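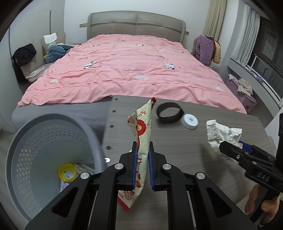
Splitting table clearing into segments

20/07/2025

I have spent most of June and July on one part of Lusteck, the labeling tool I maintain for two-gripper recordings. The task is clearing small items off a table. Each recording has a stream from both grippers, and my code has to cut it into segments: approach, close, carry, release.

The old version, Gredard, used jaw width and nothing else. If the width dropped and stayed flat, it called that a grasp. This works fine for a bottle. It works badly for a snack wrapper or a balled-up sheet of paper, which keep giving as the pads press in, so the width never goes flat and the grasp gets marked late or missed. On my test set of 200 segments, Gredard got 57 wrong, and most of those were soft items.

The new version looks at the speed of the closing jaw first and the width second. It also waits 800 milliseconds before it accepts a release. That got rid of the double labels I kept seeing when the pads opened a little and closed again.

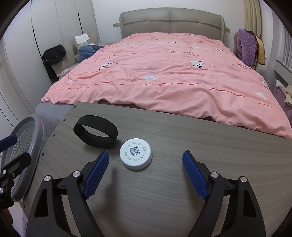 Small flat things are a separate problem. A round cap is stiff, so the width signal is clean, but the pads have to come down close to the table and the pose track gets jumpy there. I smooth the height before splitting now. I tried smoothing all the axes and it blurred the start of the carry, so I put that back.

The other change is time alignment. The left and right streams can drift apart, and version 2 of the loader now checks this when a file is opened. If the drift is too big it refuses the file and prints the offset.

Still to do: the export to Robles drops the release label when a recording ends with the jaws open. I have a fix on a branch but have not run it on the older files yet.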